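September, late, past eleven

Back from the theater and not sleepy, so I may as well write this down while I'm still annoyed. By morning I'll have talked myself into having liked it.

The show was Jinach, the one with the posters all over the bus shelters since June. A ghost story with songs, set in a salt mine. The poster says "the musical that will change how you hear silence," and I should have known from that. I didn't hear any silence. There was a low hum under every line of dialogue for two and a half hours, the kind of hum that tells you to be uneasy in case the writing doesn't manage it.

It's the touring version, at the Sturkberg for nine nights. The Sturkberg has been redone again. They've taken out the old red seats and put in gray ones that are supposed to be better for your back, and my back disagrees. The website says 2,000 people a night can now "share the moment." Tonight a lot of people were off sharing some other moment, at least up in the balcony, where whole rows had their seats folded up. The ticket page had told me all week that only a few seats were left at this price. I believed it, like a fool, and paid the extra for row F. I could have had row F for half that at the door, I heard the man at the window say so to the couple ahead of me when I was picking mine up.

The first act is long. A mining town, a missing daughter, a foreman who obviously did it. He comes on in a long black coat, the only person in town who owns one, and sings a song about how he sleeps just fine. Then we're meant to spend an hour wondering. The woman playing the mother was good, I'll give them that. She had one song with almost no tune to it, standing still, and the whole place stopped rustling. I sat up. I thought, all right, here we go, this is what the fuss was for. Then six dancers came out with lanterns and it was over.

About the lanterns. The program (which costs what a sandwich costs, and is mostly ads for other shows) says there are 534 of them in the production and that each one is lit by hand. I don't believe either part. They all came on at the same instant at the end of act one, the ones hanging at the back too, and unless there's a very quick person up there I'd say somebody pressed a button. I don't mind a button. I mind being told it's a hand. 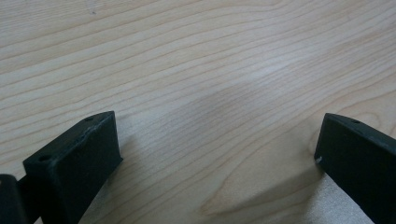

At the intermission I stood in line for a coffee and listened to people. A lot of "isn't it clever, how they did the elevator." The elevator is a metal cage that goes up and down. It went down four times with the same grinding noise and the same puff of fog, and the fourth time a bit of the cage stuck and the actor had to duck out sideways in the middle of a line. He did it very smoothly. That was my favorite thing in act one after the mother's song, and I doubt it's in the script.

The second act is better, mostly from being shorter. The daughter comes back as a ghost, or else she was never dead, and I'm still not sure which, and I don't think the writers are either. The reviews quoted outside call this "haunting ambiguity." When I leave something half done at work it doesn't get called that. There's a duet between her and the foreman that ought to be frightening, and it's staged with the two of them on opposite sides of the stage facing out, so they never once look at each other. Maybe that means something. I think it means the microphones.

And the big twist. I won't write it out, in case I ever read this back and want to be surprised, ha. But it's the same twist as the film they did with the lighthouse, and I saw that coming as well.

Standing ovation, of course. I've got nothing against standing up for something, but they stand for everything now. They stood for that hypnotist in the spring. The row in front of me got to its feet as soon as the lights went down, so I had to stand too if I wanted to see the mother take her bow. I suppose I'll be counted among the people who loved it.

On the way out they were handing around cards with a code on them, asking us to vote for Jinach in the Stameo awards, favorite touring production. You could vote right there in the lobby and get a free pin. I'd like to know how many of those votes come from people who just want the pin. I took a pin. I didn't vote.

Ate afterward at Minami, the noodle place across the street, which does a theater menu that's the regular menu with two things missing. Soup was fine. Two women at the next table were arguing over the ending, one quite upset, saying she'd cried from the elevator onward. I wanted to lean over and ask her which time, and then felt mean. She'd had a lovely evening. I'd had row F and an aching back.

So why do I keep going? I asked myself that on the 212, which was late, and which smelled of somebody's fries. I think it's the mother's song. Three minutes maybe, out of the whole thing, and I can't get the end of it right in my head, the place where it drops and she doesn't quite land on the note. I've been trying to hum it since the bus stop. If they'd sold me a ticket for that and sent me home at eight fifteen I'd be writing something else.

They're advertising the next one already, a submarine thriller, "from the team behind Jinach." The poster says you won't breathe. I looked at the prices, just to see. It says only a few seats left.

Must remember to put the trash out before seven.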